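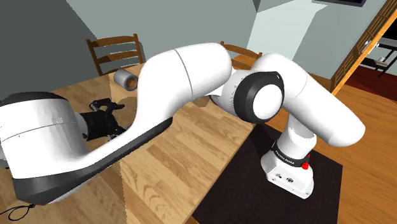

News from the Dirside server: the Perncombe marsh is open again

After a long period of testing, the marsh zone of Perncombe is open for all characters of level 30 and above. Many players have asked us when this would happen, so we are glad to give the details in this month's newsletter.

Perncombe lies to the south of the Lodavitz hills. You reach it on foot by the old toll road, or by the ferry if you have already finished the quest line of the salt merchants. The ferry costs 70 silver for one crossing. We know that this is more than before, but the price now includes your mount, which earlier had to be paid for separately.

The zone has three parts. The outer marsh is suitable for players who travel alone. The sunken village is more difficult and we advise to go there with at least two others, especially at night, when the lantern keepers leave their houses and attack everybody who carries a light. The third part is the Sugawara tower, a dungeon for five players. Its lower floors were already in the game last year, but the upper floors are new, and the final boss has completely different attacks – please do not trust the older guides.

Some changes were made after the test in February. The poison of the reed snakes does not stack any more. The chest behind the flooded chapel can be opened once per character and not once per account. The fishing spots along the eastern bank were moved a little, because players who stood there were sometimes pushed under the ground and could not come out without help from a game master.

There are 207 new items in the zone, most of them for crafting. Marsh iron can be sold at the auction house from the first day, but the tower armour is bound to the character who picks it up. If you collect 100 eel tokens, the hermit at the north gate will exchange them for a small boat. It is slow, but it can pass under the low bridges – the ferry cannot.

One known problem remains. On the map, the path between the village and the tower is drawn on the wrong side of the river. Please follow the stone markers until the map is corrected in the next update. Other errors can be reported in the Dirside forum, in the section for zones and dungeons.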